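Setup notes for the Stovus hand-held gripper kit, revised 2021-08-15.

The kit records a person's grasps so a robot arm can be trained on them later. Cuevas sells it as a single unit or a pair. These steps cover the pair, used for folding work on a table.

## Before you start

1. Charge both grippers and install Hosix, the recording software, on a laptop with at least 384 GB free.
2. Give each gripper its own name in Hosix. The default names are identical, and the files will overwrite each other.
3. Close the fingers fully and press **Zero**. Open them fully and press **Span**. The reading should run from 0 to 1000.
4. Repeat step 3 if the closed reading is above 23.

## Recording a fold

1. Clear enough table for the largest garment laid flat.
2. Start both recorders from the same screen, then hold still for two seconds. Hosix uses the pause to align the two tracks.
3. Pick up fabric by the edge with the finger tips. Deep grasps bunch the cloth and are hard for an arm to copy.
4. Move at half your normal speed. Fast turns blur the camera view and the position track drops out.
5. Return to the start pose and stop both recorders.
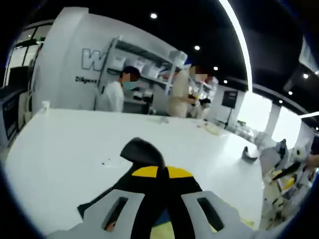
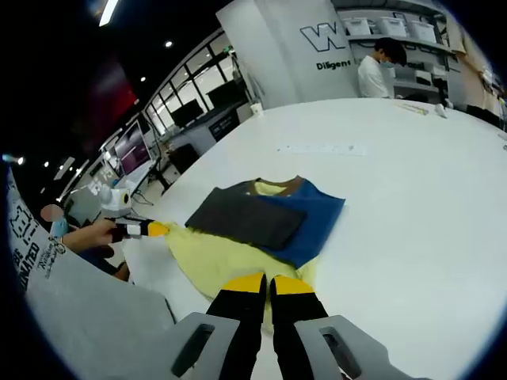 **Can one person record with both grippers?**

One person can hold the pair, one in each hand, as long as somebody else starts and stops the recorders. Aniela Śliwiński's two-hand preset in Hosix adds a five-second delay for those working alone.

## Checking the files

Open each take and look at the track score. Keep anything at 73 or higher - lower scores usually mean the camera lost the table. Delete bad takes before export, as the export tool does not filter them.

If the score stays low in every take, clean the lens and redo the span. Selvaraj Howlader's Nullness script lists dropped sections by time stamp, and it runs on exported files only.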